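Which pencils for a drawing club?
Landurwood Forum > Arts and Crafts

YetundeO
2022-05-23
I help with the after-school drawing club in Noltdale and we need new pencils. We've got 46 children and about 200 pounds for everything, paper included. Someone gave us a mix of red ones and navy ones to try. 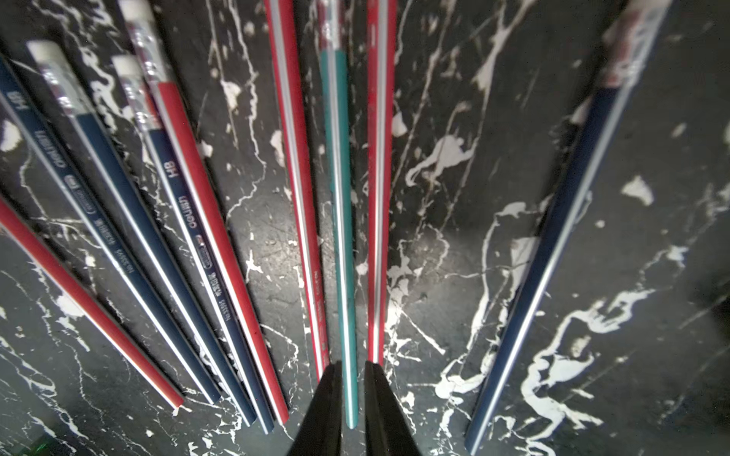
Reply 1 - jummai_y
The navy ones say deli and HB. HB is fine for little ones. I'd get those and spend the rest on decent paper.

Reply 2 - Olan Uzor
Disagree. HB is too pale for shading. Get 2B for drawing and keep HB for writing.

Reply 3 - jummai_y
2B smudges all over their sleeves. We tried it in March and went back.

Reply 4 - BukolaU
Whatever you pick, don't pay extra for rubbers on the end. Ours chew them off. One block rubber per table does the job.

Reply 5 - YetundeO
Ours like the ones with rubbers - less getting up and down. I might do HB for the infants and 2B for the older table. Do you sharpen them all beforehand?

Reply 6 - Olan Uzor
Yes, with a desk sharpener. It takes me an evening. The small hand ones snapped four leads in a row last time.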